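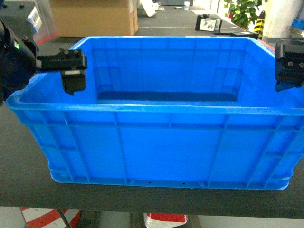 Started on the storage unit this month. 65 square feet at the Conneely place on Bultthorpe Road, and I've been paying for it since December without opening the door. First thing I sorted out was what to put everything in. I went with plastic crates, the bright blue kind with a thick rolled rim and ribs along the walls, no lid.

Cardboard didn't do well in there. Two of the old boxes had gone soft at the bottom and one split when I picked it up. It was full of paperbacks, so that was my evening.

I bought 16 crates from Barside. They come in stacks and you need to twist them a little to get them apart.

Rules so far. Books go in half full, with towels on top. Kitchen stuff gets its own crate. Cables get one crate and if they don't fit, they go.

Labels: I tried masking tape and it peeled off the ribs. Fliltine makes a tie-on tag that loops over the rim -- a bit fussy, but it stays put.

I'm also writing a list of what's in each one. Up to 357 lines now, mostly because I listed the records one by one. Would not do that again.

Four crates left to fill. Winter coats next, then the box of picture frames I keep walking past.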